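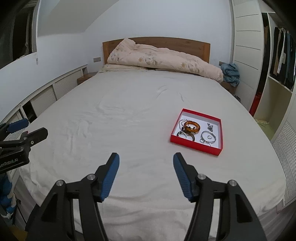 # The Great Jewelry Sort, Part One

I have been promising myself this day since August, and it finally came! My whole jewelry collection (if you can call it that) has been living in bowls, coat pockets, two makeup bags and the bottom of a beach tote, and this weekend I dragged the lot of it into the bedroom and got started.

I like doing this kind of job on the bed. A table is better for your back, I know, but small things roll off tables and end up under the radiator, and a plain white sheet shows up every last earring back. I shoved the duvet up against the headboard, put the kettle on, and that was all the prep I did.

The red box is my "keep close" box. It's shallow and open, with a white base inside, and it's now home to the pieces I want to reach for without thinking. I tried a deep box last year and it was hopeless, everything good sank to the bottom and I wore the same pair of studs for months. With a shallow one I can see what I've got while I'm still half asleep, and that has already gotten me wearing bangles on a weekday again.

## The brown bangle

Let me start with my favorite, the chunky one with the mottled tortoiseshell pattern. I love this thing so much! I found it at the Kondelham flea market, in a tray of odds and ends where everything was the same price, and I wore it home with the tag still on. It goes with navy, it goes with cream, it goes with the terrible mustard cardigan that I refuse to give up. It does clunk on the desk when I type, so it comes off at work and goes back on for the walk home.

The dark one with the shiny rim has been its partner for a while now. I used to wear them on separate arms and then one morning I stacked them together by accident and haven't gone back. If you have a thick bangle that feels like too much on its own, try putting a darker one next to it. It calms the whole thing down.

## Thin silver, and plenty of it

The two thin silver bangles are the ones I sleep in on vacation and then forget I'm wearing. They make that nice little ringing sound when you reach for something on a high shelf. I did think about moving them to the "sometimes" pile, mostly because I was being strict with myself, and then I put them on to check and they stayed on until lunch. So they're keepers.

The thin silver chain was the big win of the day. It had been knotted since forever. I've read every tip there is on knotted chains (baby oil, talcum powder, a drinking straw) and what works for me is two sewing needles, a flat surface and a good long podcast. You put both needles into the middle of the knot and wiggle them apart, very gently, and you do not pull the ends. DO NOT pull the ends! I got this one loose somewhere in the second episode and did a small dance.

My plan for the little silver pendant is to put it on that chain. I've never worn it much, and I think it was just lonely. It might want a shorter chain in the end, so I'm giving it a couple of weeks before I decide.

Then there's the ring, silver, with a round setting. It's a tiny bit loose on my ring finger and a tiny bit snug on my middle finger, depending on the weather. I've been meaning to get it sized at Tamošiūnaitė, the repair counter on the corner by the post office, and writing it down here means I have to go.

## Cleaning, the lazy way

I'm not a polisher. I have a soft cloth from Reron that came free with something else, and I sit there and rub things until they look happier. For the silver I'll sometimes use warm water with a drop of dish soap and an old baby toothbrush, then dry it really well. I keep the patterned bangle away from all that and only wipe it over, as I'm not sure what a soak would do to it and I'm not about to find out with my favorite.

## What's next

Part two is the earrings, and I'm a bit scared of them. I counted 29 singles before I stopped counting. Twenty-nine! Where do the other ones go? I've ordered a flat earring tray from Dirkia, the kind with little slots, and I'm hoping it fits in the top drawer next to the socks. If it doesn't, the socks are moving.

After that it's brooches, and a tin of broken bits I'd love to turn into something. I had an idea for a wreath made from old beads, and also an idea for zipper pulls, which is probably the more realistic of the two. If you've done either one, tell me what glue you used, please. Mine turned everything cloudy last time.

One small thing I'd do differently: sort by how often you wear a piece first, and leave sorting by metal or color for later. I began with a silver pile and a not-silver pile and it looked very tidy, and then I had to pull both piles apart again to find the things I really use. It cost me an hour, though I did find a bracelet I thought I'd left in a hotel, so I can't be too mad.

Anyway, there's a whole evening left and the makeup bags are still full. Tea first, then I'm going back in!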